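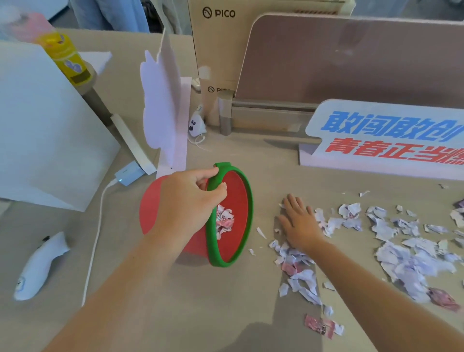

A reader named only as Lã wrote in to ask whether a machine could take over desk cleanup yet, seeing as vacuums have been running themselves across living rooms for years. Surely a pile of paper scraps is easier than a whole floor?

I love this question, and I've spent far too many evenings on it! Clearing torn paper off a tabletop is one of those jobs we do while talking to someone else. You tip a bucket on its side, flatten your other hand, and push. For a machine it's a real workout, and working out why has made me better at doing it myself. So this page is half tips for people and half notes on where the machines stand.

Start with the sweep

Use a flat palm and spread your fingers a little. Pinching up scraps piece by piece is slow, and the thin ones stick to the desk anyway. Press lightly and drag. If the pieces ride up over your knuckles you're pushing too much at once, so back off and take a smaller load.

A robot arm with a two-finger gripper has no palm. It can pick up a mug or a block very nicely, but give it a heap of torn paper and it's pinching all afternoon. The demos I've enjoyed most gave the arm something wide to push with. A silicone bench scraper is good, and it's also what I'd hand a person with sore wrists.

Hold the bucket low

Keep the rim as near the tabletop as you can get it, with the opening toward the pile. Hook your fingers over the rim so the bucket can't roll. Small round buckets want to spin when paper bumps the edge, and a good grip stops that.

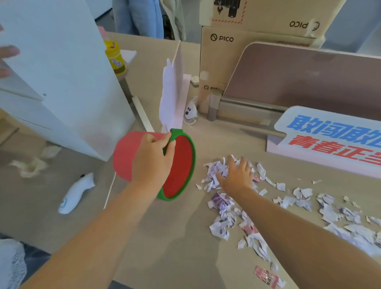 One hand on the rim, the other on the scraps.

Two hands doing two different jobs at the same moment is the part that machines find hard. One side has to stay steady while the other moves, and both have to adjust when the paper bunches up. My little bench arm, which I call Ovon, does one job at a time. I clamp the container for it and let it push. It works on a good day - on a bad day it plows a handful straight past the opening and carries on, perfectly happy.

Leave the keepers out of it

Move cords, chargers and little figurines before you start. We steer around these without thinking. A machine has to be told, or shown many times over, that a white cord on a pale desk isn't a strip of white paper. I ran 100 practice sweeps with Ovon in January and the mix-ups I remember best all involved a cable. Now I tape mine along the back edge of the bench, and my own cleanups go faster too.

The last few bits

Strays always get away. A barely damp sponge picks them up in one pass. Shiny wrapper pieces slide more than plain paper, so get those by hand, and keep them apart if you recycle. Sorting by material is a spot where cameras already look promising to me. Deciding whether a scrap is trash or the corner of somebody's drawing is another matter.

So, can they do it yet?

In pieces, yes! On a shop floor, where the bin is bolted down and the same offcuts land in the same place, a machine can clear a bench all day. The folks at Nivgate, a small sign shop near me, have a pusher bar that runs across the cutting table every 2 minutes and drops the trimmings down a chute. It's as plain as a windshield wiper and I could watch it for an hour. At home, where the mess is new every time and the bucket is wherever you left it, your hands still win easily.

I'd guess the sweeping comes first and the judging comes a good while later. If you've got a setup that handles loose paper, write to me here at Komero. I'd especially like to hear about anything that can hold its own bucket.

Last updated 13 September 2020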